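Plaidoyer pour les démonstrations imparfaites

On me demande souvent, avec une gentillesse un peu inquiète, si je crois encore au pliage de linge comme sujet de recherche. Oui, j'y crois, et plus que jamais depuis les résultats de notre campagne d'avril chez Skelleo, que je voudrais défendre ici même s'ils ont fait grincer quelques dents.

Le principe tient en peu de mots : une personne plie avec deux pinces tenues à la main, on enregistre ses gestes, et la politique apprend à partir de là. Nous avions 3000 démonstrations. Macarena Ojeda, à qui je dois beaucoup de patience et pas mal de cafés, a proposé d'en écarter toutes celles où l'opérateur hésite, reprend un bord, recommence un pli. Il en restait 1651, bien propres, bien lisses - un régal à regarder.

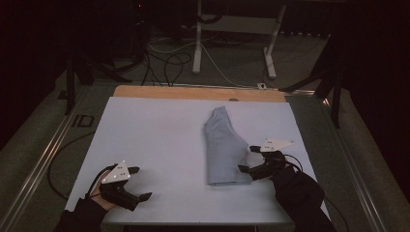 Vêtement bleu clair plié, pince droite au contact du tissu.

Eh bien, la politique entraînée sur ce bel ensemble s'est montrée moins bonne que celle qui avait tout vu, hésitations comprises ! Dès qu'une manche glissait, elle continuait son geste dans le vide, la pauvre, faute d'avoir jamais vu quelqu'un se rattraper.

Je sais bien ce qu'on objectera, et l'équipe de Mendard me l'a déjà écrit un mardi soir, très courtoisement : les deux ensembles n'ont pas la même taille. C'est juste, et il faudra refaire l'essai à nombre égal. Mais je plaide pour qu'on cesse, en attendant, de jeter les maladresses par réflexe. Ma grand-mère m'a appris à plier les draps en me laissant les rater, et je lui en suis encore reconnaissant.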